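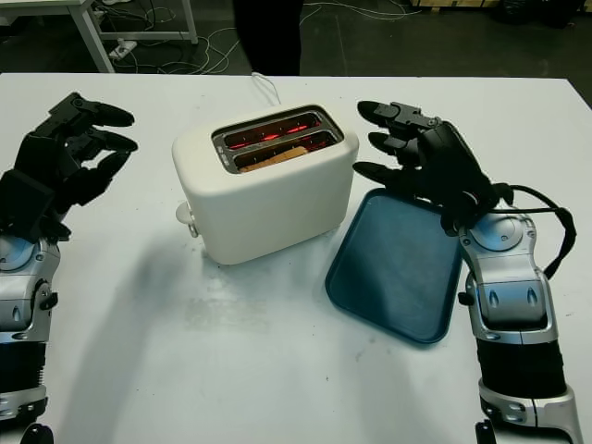
The safety lead at Clakevis did not want to begin with robots. She wanted to begin with paper. "When I came, every bench had its own habits," she told me on a Tuesday morning. "Some were good habits, but they were not written anywhere."

Now they are written. The house rules for two-armed work with household appliances fill 2 pages, and she fought to keep them so short. Any heating appliance is treated as hot from the moment it is plugged in until a person has checked it. The hands must open fully before the arm moves back. One person stays at the table for the whole run, with the stop button in reach.

"People ask me if the last rule is necessary," she said. "I answer that we logged 1,243 runs last year, and in 364 of them the person stopped the arm. Mostly for small things – a hand too close, a cable that pulled."

The partner lab in Bidport uses the same rules, with one difference. There, a stopped run must be explained in writing before the next one starts. She finds this too strict. "If stopping costs you a form, you will wait one second longer. I don't want this second."

What is still missing is a common standard for hands with fingers. The documents she knows were made with simple grippers in mind, and she hopes that the working group in Evmont will send its draft in June.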